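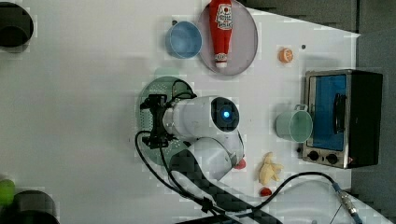
Overhead view, arm over the green plate. Ketchup on the other one.

Quick one, I've got to get the bus at ten to six.

So the relabelling thing worked. Mostly. If you read the April post you'll remember I was grumbling about Fekgate (our policy, named after a roundabout, don't ask) getting stuck just above objects. It would drive over to the right thing, drop down most of the way and then hover. Sometimes for the whole episode. The loss curves looked gorgeous the entire time.

I blamed the camera calibration first. Redid it, no change. Then I blamed the action chunk length and lost most of a week there. Pundley had theirs set longer so I copied them, got worse, went back.

What it was in the end: pauses in the demos. When you teleop you stop for a moment before you close the gripper, everybody does it, you're checking. So the data is full of frames where the arm is sitting still over something and the right answer is "do nothing". The policy learned that very well.

Fix is dull. Went through all 617 demos with a script, found every stretch where the arm was under a speed threshold and the gripper state wasn't changing, and cut each one down to 2 frames. Kept the ones at the very end of an episode becuase it does need to learn to stop. Retrained from scratch, same settings, same seed.

Old version hung on 6 of the test tasks. New one hangs on 4, and on those it's a different kind of stuck, it sort of dithers sideways. So not solved. But the pick and place ones that used to freeze now just go. Noticeably quicker too, the whole thing feels less sleepy.

Stuff I haven't checked:

Whether the threshold matters much. I picked it by eye from one plot.

Whether it's still okay with things lying on their side. Bottles and mugs, mainly. My guess is those need the pause more than the others do, you want a slower approach when the grasp is awkward.

Whether plain old history input would have done the same job. Someone at Hurnlow swears by it. I tried it last year and got a policy that copied its own last action forever, so I'm a bit sour on that, but the data was much smaller then.

The script's in the Rocha repo under tools, it's ugly, the threshold is hard coded near the top. Change it before you run it on a slower arm or it'll eat half your demos. Also it overwrites in place!! Make a copy first. I didnt, the first time.

Going to run the sideways ones tomorrow with a few different colours of plate and see if the dithering moves around. Will post the numbers when I have them.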